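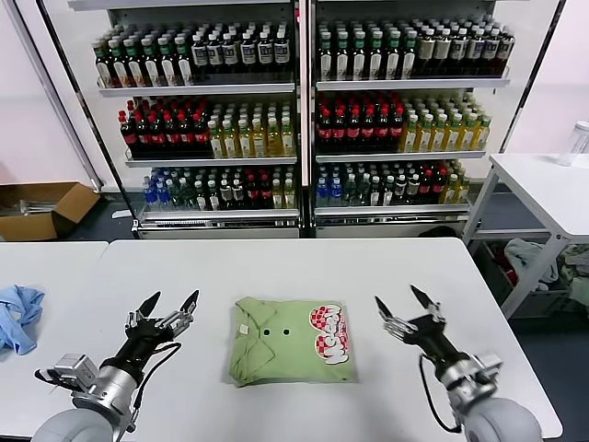
Light green polo, folded

Travel Talk > Islands and Coasts > Onau: 3 nights enough? And how on earth do I pack for it

mossyporch wrote:
Hello all! Long-time reader, very occasional poster. My sister and I are finally going to Onau in August, after talking about it through two jobs and one knee replacement (hers). We fly into Plutlow, stay one night near the harbor, and then take the boat across. We have 3 nights booked on the island and then a slow trip back down the coast through Rirnside, where we haven't booked a thing yet.

My questions, and I'm sorry there are a few. Is 3 nights enough for Onau, or will we be kicking ourselves? Is the early boat worth getting up for? And can two women in their sixties with one good pair of knees between them do the lighthouse walk without making a spectacle of themselves? I'd like to bring just a carry-on but my sister packs like she's moving house, so any thoughts on clothes would be very welcome too.

saltandpepper_jo wrote:
Oh, you are going to love it! We went two summers ago and I still think about the fish soup at the little place behind the post office (green door, no sign, you just go in and sit down and somebody brings you bread). Three nights was right for us. One day for the village and the beach, one for the lighthouse, and one for doing nothing at all, and I'd keep that last one even if the weather is perfect.

Take the early boat. It leaves at 7:40, or did when we went, and the light coming into the harbor on the far side is just lovely. The later one fills up with day trippers and you end up standing by the engine.

gravelroad wrote:
I'm going to be the grump and say 3 nights is one too many. I like Onau fine, but it's small, there is one road, and by the second afternoon we'd had coffee in both cafes and were on nodding terms with all the dogs. I'd move a night to Rirnside. People treat Rirnside as a place to change buses, and they miss the old ropewalk and the covered market, plus the whole stretch of cliffs north of town.

On the lighthouse: there are 140 steps up from the landing before the path even begins. They're good wide steps with a rail, but they're all in one go. After that it's easy walking.

mossyporch wrote:
Thank you both! 140 steps is good to know. She'll do them but she'll want to stop and admire the view a lot, if you take my meaning.

tincup77 wrote:
Seconding the early boat. Two small things. Buy your tickets at the Plutlow office the afternoon before, since the window on the pier opens late and the line gets cranky. And pick up your drinks and snacks in Plutlow too. There's one shop on Onau and it keeps its own hours. I like a bottle of cold tea for the crossing, and the grocery on the harbor road has a good choice.

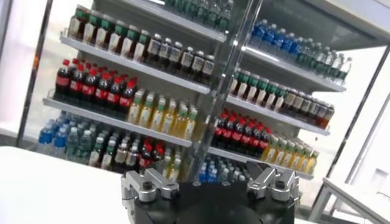 Re: what to wear and how to pack it

saltandpepper_jo wrote:
Splitting this off because I have Opinions. August on Onau is warm until the wind gets up and then it really isn't. I took two pairs of light pants, four tops, a sweater and a rain jacket, and I wore the sweater every single evening. Shirts with collars are nice for the back of your neck on the boat. Bring one pair of shoes you can walk in and one pair of sandals and stop there. The guesthouses will do a load of wash for you if you leave it out before breakfast, and it comes back smelling of the line.

latebus wrote:
Roll, don't fold! I will say this in every packing thread until they ban me. I got nine days into a school-sized backpack and still had space for a jar of honey on the way home.

gravelroad wrote:
And I will keep disagreeing with latebus. Rolled shirts come out looking like I slept in them. I fold mine long, in thirds, and lay them flat on top of each other with the heavy things down by the wheels. It takes up the same room, and I can lift out the one I want without the rest of it coming along.

latebus wrote:
You have a suitcase with wheels on an island with one road and 140 steps, my friend. We are not the same kind of traveler. (Said with love.)

tincup77 wrote:
Could I put in a word for a middle way? Roll the soft stuff, fold anything with a collar. My mother did it like that and she never checked a bag in her life. 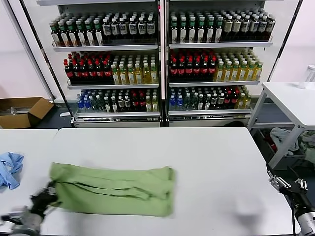
Whichever way you go, have a practice pack a week before and then walk around the block with the bag. I did that before our last trip and took out a hair dryer, a second book, and a pair of boots I'd have hated by the time we reached Plutlow. Put your sister's bag on the bathroom scale too, if she'll let you. The little plane isn't strict, but you have to carry your own things up the ramp from the boat, and at low tide that ramp is steep.

ferrywatcher wrote:
Coming in on the nights question. I'm with jo, keep all 3. The boats do get canceled for wind, even in August, and if you've only got two nights and lose a day you'll have seen the inside of the waiting room and very little else. Gravelroad is right about Rirnside though, so see if you can add a night at the end. I'd go for one of the rooms up the hill. The ones by the bus station are cheaper, but the first bus starts its engine at 5:15 and lets it run.

gravelroad wrote:
Fair point about the wind. I've been lucky with the crossings. I'd still take two in Rirnside over one.

mossyporch wrote:
You are all wonderful. I read the whole thread out loud to my sister over supper. We're keeping our 3 nights, taking the early boat, and adding two nights in Rirnside up the hill, as she has decided she must see that ropewalk. She's a folder, I'm sorry to tell latebus. I'm going to try the middle way with the collars.

One more, if anybody's still here: does the green door place take cards?

saltandpepper_jo wrote:
Cash only when we were there! There's a machine in Plutlow by the ticket office, so get some before you cross. And have the soup.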